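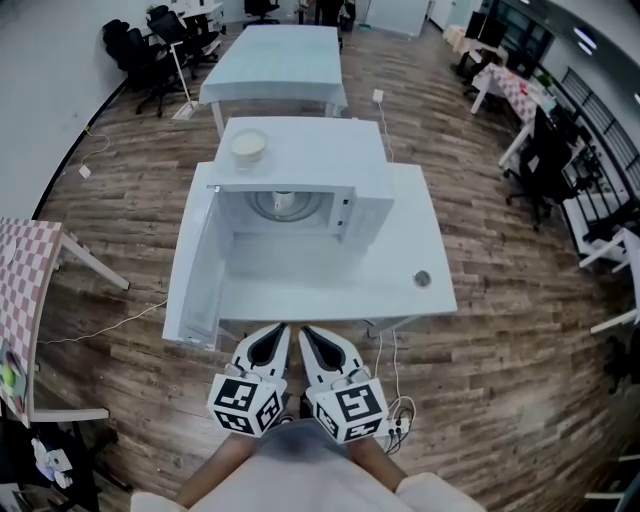
When does a microwave episode start and end? (good practice thread)

Forum: Data Collection > Handheld Grippers > Protocols

guseck_ops
Posted March 6, 2023
We are rewriting our collection rules for kitchen tasks at Guseck and I want to see what other sites do. The task is "take the cup out of the microwave." Our current rule says the episode starts with the door already fully open and the cup on the turntable. The operator stands back, holds still for a moment, reaches in, takes the cup, sets it on the table and backs off.

Two people on my team want door opening included in the same episode. I want to keep it separate. What does your written protocol say?

torque_limit
Keep it separate. We ran them joined at Plosville and had to go back and split 217 episodes by hand. Opening a door and picking a cup fail in different ways, and you want to be able to throw out one without losing the other.

mapleandwire
Disagree with the above. If the policy only ever sees an open door, it has no idea what to do when the door is half open. We record the whole thing as one episode and put the boundaries in afterward as labels. It costs labeling time but you keep the transition.

torque_limit
You can record the transition as its own task. "Door half open" is a start state. Write it down and collect it.

guseck_ops
That's closer to where I am. Here is the start state section of our draft, version 17:

1. Door position is one of closed, half, full. Set it before recording.
2. Cup goes on the turntable. Position varies between episodes, and the operator does not pick it - it comes off the sheet.
3. Both marker faces checked for dirt and loose corners before each block.
4. Cables on the gripper tied back so they can't catch the door.
5. Nobody else reaches into the work area while recording. People at desks in the background are fine.
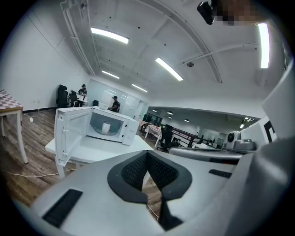
tsolakis_fan
Rule 5 is where I'd push back. People in the background are fine for training but not always fine for consent. The Tsolakis checklist we borrowed from makes you get a signed form from anyone who could end up in view, including people who only sit in the same room. We added it in December and it was less trouble than I expected.

guseck_ops
Fair. We have forms for operators and a notice on the door for everyone else. I'll find out if the notice is enough.

mapleandwire
A notice wouldn't pass at our place. Get the forms.

pluvar_kit
Question on rule 2. Do you allow the cup at the very back of the cavity? On the Pluvar grippers the fingers reach it but the body gets close to the door frame. We set a limit and the operators were happier. The people training on the data were not.

torque_limit
Leave it in. Real cups end up at the back. If the tool bumps the frame, mark the episode as contact and keep it in its own folder.

pluvar_kit
We had 34 of those in one block. At some point it's a tool problem and the rule should say stop and report.

guseck_ops
I could put a number on it. Something like three contacts in a block and the operator stops. Would that have worked for you?

pluvar_kit
Three is low for new operators. Five maybe. Either is better than what we had.

mapleandwire
One thing missing from your list is power. Ours says the microwave is unplugged during collection unless the task needs the light or the buttons. Write it in either way so every block is the same.

guseck_ops
Good catch, it isn't in the draft at all. Adding it as rule 6. Still keeping door opening separate for now, but I'll add half open as its own set and post the new version when it's been through a few blocks.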